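Gripper build, December 8, 2018. Back on the bench at the Stidness shared workshop, where I remain unconvinced.

---

The plan says hand-held fingers first, motors later. Fine. It also says the pads last "for ages". Mine are fraying at the edges after 130 grabs, and one has a flap hanging off it.

---

Brass inserts in green plastic: no complaints. The padding is the weak bit. Glue, foam tape, hope.

---

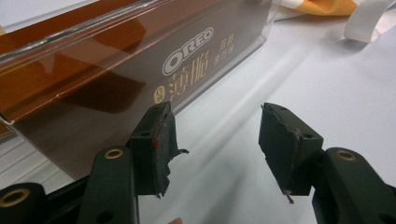 Shiny packets are my sticking point. A matt box is easy, anyone's demo can do a matt box. Give it Oreo thins and then tell me it's ready for motors.

---

New padding before I spend another 84 quid on servos.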